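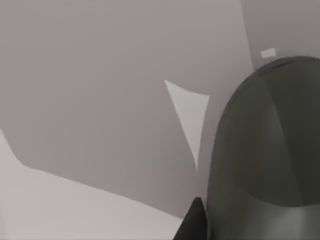

Stadel project, progress report for February
Submitted Friday, March 12, 2021

Work on the grasping controller stopped for part of the month after a fault in the simulation runs. The fault has been traced and a fix is in place. Testing on the Jikum arm has not started and will now move to the next reporting period.

What happened

We ran 2254 simulated grasps in February. In 121 of them the gripper kept closing after the controller had reported a completed grasp. The fingers pressed on past the force limit until the run timed out. The runs were still logged as successes, and we only found them when the closing force was plotted for another purpose.

Cause

The force limit is checked in the Fang module, which reads the finger contact signal 60 times a second. When the wrist camera view was being rendered at the same time, the signal could arrive late. Fang then used the last value it had, which was below the limit, and let the motion continue. There was no check on the age of the reading.

What we have done

Fang now rejects any reading older than 30 milliseconds and stops the fingers. The stop is logged as a fault and has to be cleared by hand. We reran the affected grasps with the new version and none went over the limit. The success rate given in our last report was worked out with the old logging and should not be used. A corrected figure will follow when all of the February runs have been repeated.

Effect on the real arm

The same version of Fang was due to be loaded on the Jikum arm. It was never installed there, and no hardware was damaged. The arm stays powered off until the stop has been tested on the bench with the signal cable unplugged.

Budget and schedule

Repeating the runs uses computing time set aside for the Emis object set, so that work is delayed. We are not asking for more funds. We do ask for approval to move the first hardware test to the next period.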